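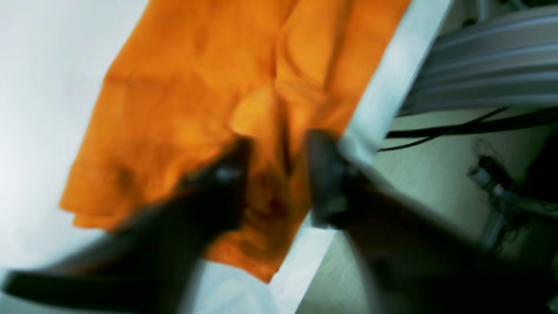 From: Graciela Pereyra
To: Gudorico sewing & mending list
Date: September 10, 2025
Subject: Re: folding the orange ones

Jouko Huttunen wrote:
> Does anybody have a way of folding the orange shirts for the
> Zokthorpe walk that keeps them square? Mine look fine until I
> pick them up, then the sleeves slide out. We have 779 to get
> through before October and I've done one box.

Hi Jouko, hi all,

Oh, I feel your pain! I had the same trouble with the Ojala shirts, and that jersey is even more slippery. What works for me is to spread the shirt out on a bare table and chase the wrinkles out with the side of your hand before you fold anything. If you start with a ridge down the middle you'll still have it at the end, only fatter.

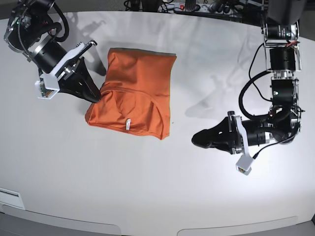
Then both sides in to the middle, sleeves flat on top, and bring the hem up in two goes — one big fold will always puff out at the corners. I pinch the edge and give it a little tug before letting go. Orange shows every crease, so don't be too hard on yourself.

Also, please fold them so the neckline ends up on the outside! Last time at Nillusham we had to open half the pile again to get at the labels, and I was not in a good mood by the end of it.

I can take 2 boxes off your hands if you drop them at my place. Do we still have the long cardboard ones, or did those go to Ojala with the blankets?

Graciela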